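Karnano kitchen cell: where we are with upkeep and repairs

Progress report to the Hudec fund, January

Hi again! Last time I promised you less about plans and more about what my days with this cell look like, so that's what you're getting. Short version: both arms are running, the right wrist has been apart and back together, and I'm under budget on parts (for once).

You may remember that the cell sits on a real kitchen counter, sink and tiles and all. I still think that was the right call, but it does make upkeep fiddlier than it would be on a lab bench. I can't bolt anything to the wall, and every cable has to find its way along the back of the counter to the power strip. The wooden board at the front is our work surface, and the orange plate is the target I use for nearly every check.

My morning routine takes 10 minutes now. I wake both arms, send them home, then bring the grippers in over the plate and watch how they settle. After that I look over the screws on the joint caps and follow each cable with a finger from gripper to base. If anything feels tight, I stop and reroute it before we do any runs.

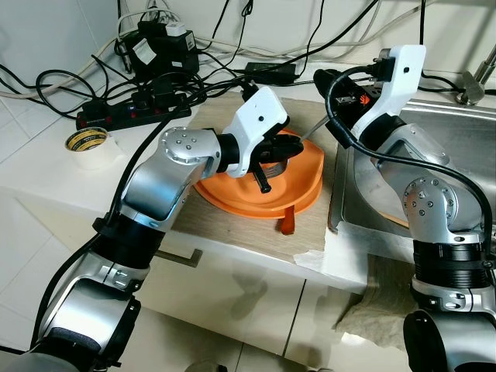 The big job since the autumn was the right wrist. It had picked up a tiny bit of play, enough that the fingers landed in a slightly different spot every time. I blamed the calibration first and wasted most of a week on that (sorry!). Then I pulled the gripper off and found the mounting screws had backed out. Porkavora sent a replacement screw kit, I put everything back with thread locker, and I ran the repeat test 66 times over two evenings without a single miss. Very happy with that one.

While I had it open I also swapped the gripper cable. The old one was pinched near the plug, and I'd been getting dropouts whenever the arm folded all the way up. The new one has a longer loop so it can bend without pulling. I'd like to do the same on the left arm next, although that cable is behaving itself so far.
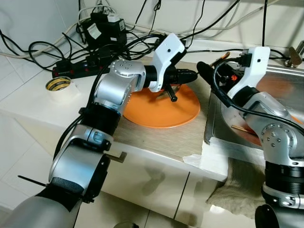
Calibration between the two arms is still the part that eats my time. They hold zero fine separately, but working across the same plate they have to agree with each other, and after a warm afternoon they drift apart a little. I've started running the two-arm check at 10 in the morning and again before I shut down, and I write both results in the Coltus log. There are 2,262 entries in there by now, counting all the automatic ones, so at last I can look things up and stop guessing.

Still on my list is the wiring at the back. It's a tangle, and tracing one adapter to one arm takes far too long when something trips. I want to label both ends of every lead and get a proper cable tray, and the tray is the only new thing I'm asking you for this round.

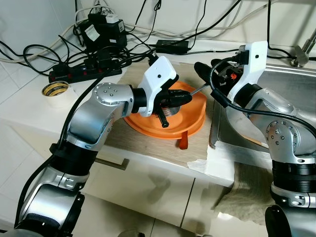

Page last changed: January, 4:40 p.m.

Money next. The screw kit and the cable came out of the repairs line, and there's enough left there for the left gripper cable plus a spare set of finger pads. I haven't touched the travel line at all. If you're okay with it, I'd move part of that over to cover the tray, and I can send the quote as soon as you say yes.

Before the next report I plan to change the left cable, finish the labels, and write up the morning check so somebody else can do it when I'm away. Do come by if you're in the area, mornings are best!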